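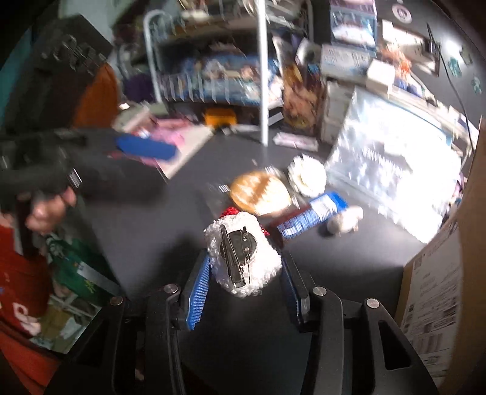
The back of a fluffy white accessory, with the alligator clip and the brooch pin on their round metal backing.

Clip-and-pin accessories: your questions

By the Skondik shop desk
Updated July
18 shares | 2 comments

Do I use the clip or the pin?
Either. The clip is for hair, hat brims and the edge of a pocket. The pin is for thicker cloth such as a coat lapel or a canvas bag. Only one is needed at a time. Keep the other one closed.

Will it hold in fine hair?
Usually, if you take a good section of hair and push the clip in close to the roots. On very fine or freshly washed hair it can slide. A kirby grip crossed underneath helps.

Will the pin mark my clothes?
It leaves a small hole, as any brooch does. On wool and denim this closes up. We don't advise it on silk, satin or anything waterproof.

The metal backing has come away. Can I glue it?
Yes. Scrape off the old glue, put a thin layer of strong fabric glue on the metal and press it to the middle of the back. Leave it overnight. Hot glue is quicker but tends to let go in cold weather.

How do I clean the fluffy part?
Spot clean with a damp cloth and a drop of washing-up liquid, then let it dry flat. Don't soak it — the backing may rust. Once dry, loosen the curls with your fingers. A hairbrush pulls them straight and they don't go back.

Does the red glitter come off?
A little, mostly in the first few wears. Keep it away from sticky tape and hairspray.

Is it suitable for children?
No. The pin is sharp and the clip has a strong spring. For children, see the Calia range, which has fabric bands only.

How should I store it?
Face up in a small box, with nothing on top. If it has gone flat in the post, hold it in the steam from a kettle for a few seconds, well clear of the spout, and shake it.

How much is postage?
Orders from our Hidley shop go by second-class post. Anything up to 200 g goes at the small rate, and almost every single accessory falls under that.

Can I return it?
Within 38 days, unworn and with the pin closed. We can't take back pieces that have been glued or altered.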